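February, Saturday, 2 pm

Back on the Soltani medal, the supposed 300-year-old one the Holteo museum got from Asness. Weight is 54 grams, and the catalog says 90!
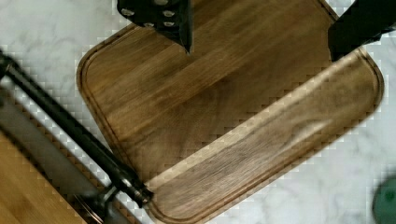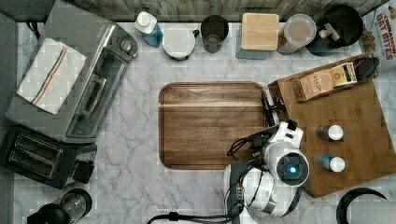 I think it's a later cast -- the edge looks filed and the king's nose is mush. A real strike would have a crisp rim, and I don't mean a shallow channel like the groove in that cutting board. Must ask Ranen for their old mold list before I write anything up.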